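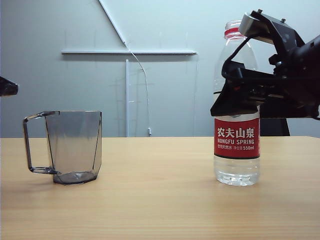
**To:** Vullham Local Fund
**From:** Albane Arnaud, project lead
**Date:** 2/2/26
**Subject:** Tap Water at Home, second progress report

The first part of the winter was slower than we planned, but the home testing is now moving well. Up to the end of January we took samples in 656 homes in Vullham, all of them built before the old mains were replaced. The full list of homes we may visit has 3,177 addresses. We never promised to reach all of them, and the target in our agreement stays as it was.

## Sampling

Each household gives two samples from the kitchen tap. The first is taken in the morning before any water is used, and the second after the tap has run for two minutes. Tredix collects the bottles from us on Tuesdays and sends the results within ten working days. In December they were late two times, and we had to call families to explain the delay. Since then the results came on time.

In 31 homes the lead result in the first sample was above the level where we give advice. In most of these the second sample was much lower, so the problem is probably in the pipes of the house. We visited every one of these families again and left a written note in their own language — this took more evenings than we had in the budget.
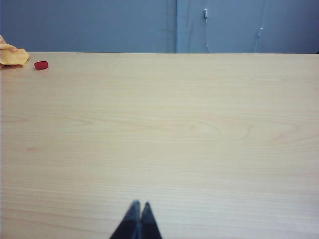 The results are kept in Varkasus, the same system we used for the pilot. It does its work, but it cannot print a letter with two samples on one page. For the moment we copy the second result by hand. I asked for a price to change this and will send it to you when I have it.

## Taste and smell

Many people are less worried about lead than about the taste. They tell us the water smells like a swimming pool, or that it is cloudy in the morning, and so they buy bottles. We added a short leaflet about this, with simple things to try: let the water stand in the fridge, clean the small filter on the tap, and look at the water in a clear glass.

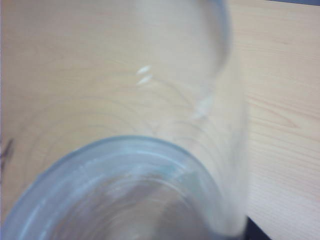 *A clear drinking glass on a light wooden table.*

We tested the leaflet with four families before printing. They found the text easy, but they wanted larger letters and fewer phone numbers. Both changes are done. 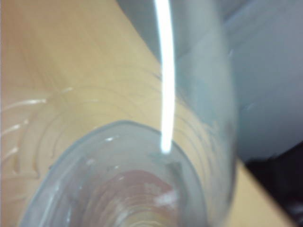 Cloudy water is the complaint we hear most often, and the advice on it needed one more correction. We had written only "look for particles at the bottom." But many glasses have rings near the base, as this one does, and through the rim these show as thin curved lines that a person can take for dirt. The leaflet now says to turn the glass slowly: the rings stay part of the glass, while loose particles can move with the water.

## Money and staff

Spending is close to the plan, except for the evening visits. I would like to move a part of the printing money to travel, and I ask for your agreement by email. One tester will leave us in spring, and we are already looking for another person.

## Next steps

- Start sampling in the streets behind the station
- Repeat the test in the homes with a high first result
- Send you the full table of results in July

Albane Arnaud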